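Reissue oder Erstauflage? Zwei Auflagen des Tefera-Transportroboters unterscheiden

Sammlerhilfe › Actionfiguren und Verwandler › Auflagen und Varianten

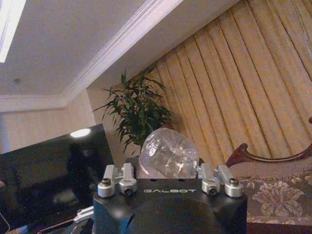 Frage zur Formvariante am Fahrerhaus

Kimie Hirano

Ich habe aus einer Haushaltsauflösung einen Tefera-Transportroboter von Gindelthorpe bekommen, ohne Karton, mit Anhänger, ohne Waffe. Laut Verkäufer Erstauflage. Im Katalog von Dredby sind zwei Auflagen mit derselben Artikelnummer 372 geführt, der Text dazu ist knapp: »Zweite Auflage mit geändertem Fahrerhaus und kurzen Auspuffrohren.« Was am Fahrerhaus geändert wurde, steht dort nicht.

Mein Exemplar hat lange Auspuffrohre, die aber einen Hauch heller sind als das übrige Chrom. Der Anhänger ist hellgrau, innen mit Klappe und ohne Aufkleberreste. Die Prägung auf der Unterseite ist lesbar, enthält aber nur den Firmennamen und keine Jahreszahl. Woran lässt sich die Auflage ohne Verpackung sicher festmachen? Auspuffrohre kann man ja tauschen.

Ankica Tomić

Die Rohre taugen als Merkmal nicht. Sie sind nur gesteckt und passen bei beiden Auflagen in dieselbe Aufnahme. Nachgüsse sind seit Jahren im Umlauf, meist mit dünnerer Verchromung, daher vermutlich der Farbunterschied.

Prüfen würde ich in dieser Reihenfolge:

Dachinnenseite des Fahrerhauses: Die Erstauflage hat eine glatte Fläche. Bei der zweiten Auflage laufen zwei Verstärkungsrippen quer, weil das Dach am Scharnier oft gerissen ist.

Hüftgelenk: Erstauflage mit Metallstift, beidseitig sichtbar. Zweite Auflage mit Kunststoffstift, nur von außen sichtbar.

Scheiben: Erstauflage klar, zweite Auflage leicht blau. Bei vergilbten Stücken schwer zu beurteilen, am besten gegen weißes Papier halten.

Prägung: Die Jahreszahl fehlt bei beiden Auflagen. Die zweite trägt zusätzlich eine kleine Formnummer neben dem linken Hinterrad. Sie ist flach und geht bei bespielten Stücken verloren, ihr Fehlen beweist also nichts.

Der Anhänger sagt nichts über das Fahrerhaus aus. Hellgrau gab es in beiden Auflagen, dunkelgrau nur in der zweiten — und die Kupplung ist identisch. Anhänger und Zugmaschine wurden von Händlern häufig neu kombiniert.

Hywel Ifans

Meiner hat lange Rohre und ist Erstauflage. Steht so auf dem Karton.

Adanech Nigatu

Ergänzung zu Ankica: Die Dachrippen sind das zuverlässigste Merkmal, es gibt aber eine Übergangsserie mit verripptem Dach und Metallstift. Der Karton entspricht dem der Erstauflage, im Einleger fehlt die Aussparung für das zweite Magazin. Im Dredby-Katalog ist die Serie nicht aufgeführt. In der Liste von Mahlet Mersha steht sie als Variante 1b.

Zum Nachsehen das Dach nicht über den Anschlag hinaus öffnen. Erst die Arme ganz ausklappen, dann lässt es sich weit genug anheben, und mit einer kleinen Lampe sieht man die Rippen von hinten. Den Hüftstift auf keinen Fall herausdrücken. Er ist gerändelt und sitzt danach nicht mehr fest.

Kimie Hirano

Dach ist glatt, Stift aus Metall und auf beiden Seiten zu sehen, Scheiben klar. Eine Formnummer finde ich nicht. Demnach Erstauflage mit ersetzten Rohren. Ich trage das Stück als unvollständig ein und suche noch die Waffe, gern auch mit Abrieb.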